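Kivo All-Sky Recorder, Model 242

The Kivo All-Sky Recorder is a fixed outdoor instrument for the continuous recording of lights and objects in the night sky. It is supplied by Brenia to observing groups, school observatories and private households that wish to keep a dependable record of what passes overhead, including aircraft, satellites, meteors, balloons, and events that cannot be identified at the time they are seen.

Many sighting reports reach investigators with a written account and a few handheld pictures. Such pictures are often blurred, and the time and direction have to be worked out from memory. The Recorder stores the time, the compass direction and the height above the horizon with every clip, so that a report can later be compared with flight records, satellite passes and weather data.

How it works

The unit watches the whole sky through a single fisheye lens under a clear dome. When a point of light moves, flashes or changes brightness beyond the level set by the owner, the Recorder saves a clip that begins 13 seconds before the event. Slow objects are handled separately. A light that drifts over many minutes is followed as one event and saved as one file – earlier models divided such events into many short clips, which made them hard to review.

Color is recorded in full. The owner should note that bright stars low on the horizon may appear to flash red, green and white on account of the air between the star and the lens. The review software marks known stars and planets by name to help with this common source of error.

Specifications

Lens: fisheye, full sky to the horizon
Recording: color, with a black-and-white setting for very dark sites
Lead time before event: 13 seconds
Storage: 488 hours of video on the supplied drive
Time source: built-in satellite receiver
Connection: one network cable, which also carries power
Housing: painted metal, sealed against rain and dust
Dome heater: automatic, with manual override
Warranty: 3 years, parts and labor

Supplied with the unit

Recorder with dome fitted, wall and post bracket, network cable, power adapter, leveling plate, cleaning cloth, printed setup guide, and one copy of the Skinner Sighting Log, a bound notebook for written observations. Replacement domes are ordered separately.

Choosing a site

The Recorder should be mounted above the roof line where this can be done safely. Trees and chimneys within view are acceptable and may be masked in the software. Porch lights and street lamps should be screened if possible, as stray light on the dome produces pale spots that can be mistaken for objects. Owners are asked to consider the privacy of their neighbors. The lens must not be tilted toward windows or yards, and the lower part of the view can be blacked out permanently during setup.

Before first use the unit must be leveled and turned so that the mark on the base faces north. An error in this step affects every direction reading that follows. The setup guide describes a check using two known stars, which should be repeated after any strong wind.

Submitting a report

Clips may be kept private or sent to the Fakis Sky Register, where they are read by a review panel headed by Zinash Weldu. The panel assigns each report to one of four groups: identified, probably identified, insufficient data, or open. Reports should include the original file. Edited or enlarged copies are not accepted – they may be attached as extra material only.

Software notice

Version 3 of the review software was released on Oct 11, 2021. It corrects a fault in the star labels affecting recordings made in September. Owners of earlier units may install it at no charge. Technical questions should be addressed to Verena Wieser, and orders from schools to Tianyou Kong.
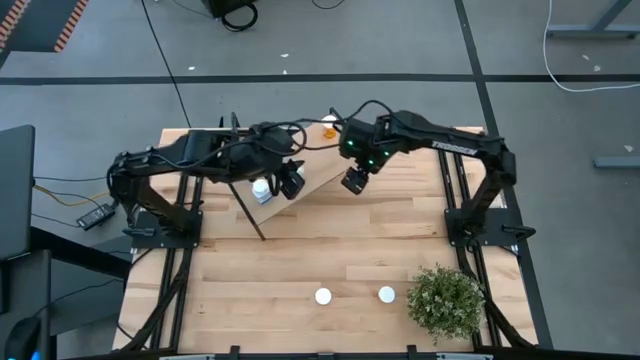 Related items

Kivo Replacement Dome, clear
Kivo Post Bracket, extended
Skinner Sighting Log, pack of 3
Brenia Horizon Mask Kit
Fakis Sky Register: guide for new observers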